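Skosum Home Help Desk
Ticket: Drink station, bottles and table next to the gray appliance
Opened: 2020-05-18
Status: Open, waiting on customer

Customer wrote:

Hello, and thank you in advance for your patience with me! I bought the white Premasum table from you back in February to go beside our gray appliance in the break room at Panganiban, and I do love it. It's smooth, it wipes clean with next to nothing, and it gives everybody a spot to set a drink down.

My trouble is with the bottles. We keep small plastic ones of a brown iced tea called Jurnel (the ones with the green caps), and when one is stood near the corner where the table meets the appliance, it leans ever so slightly and sometimes slides toward the gap. We've had 2 go over the edge so far, caps on, thank goodness.

What I've tried up to now:

Wiped the top with warm water and dish soap, then dried it well. No change.
Turned the feet on the appliance side up a little. Better for a day, then the same again.
Pulled the table out 2 inches and pushed it back. The gap looks even from the front, but I can't see all the way down the side panel.
Moved the bottles to the far end. They stand up just fine over there, so I suspect it's only that one corner.

I'd hate to send the whole table back over something this small, so if there's a shim or a little edge strip that would do the trick, I'd gladly pay for it. The picture I've attached has the table, the appliance and the drinks in it.

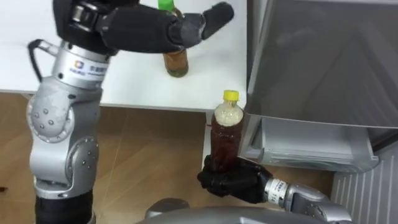

Skosum Support: Thank you for such a thorough write-up, it saves us both a lot of back and forth! Before we mail you an edge strip, could you lay a level across that corner and then along the front edge, and send us both readings? Please leave the feet where they are until we've heard from you.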